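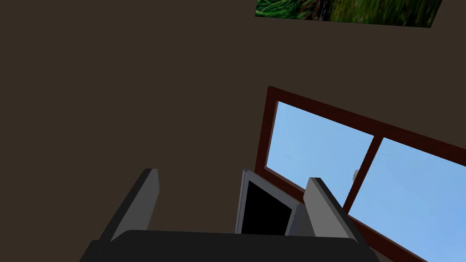 Dernière mise à jour : juillet

Le relais nocturne de Partington ouvrira ses inscriptions à midi, sur le site de l'épreuve. Le parcours comprend 7 km de sentier et 2 points de ravitaillement, le second étant placé au pied de la montée de Cevach. Chaque équipe réunit cinq coureurs – les remplacements restent admis jusqu'au retrait des dossards. Mme Hashini Uddin assure la direction de course ; M. Gerd Voß est chargé du chronométrage. Le port de la lampe frontale est obligatoire dès le départ. Les réclamations seront reçues par écrit avant la remise des prix.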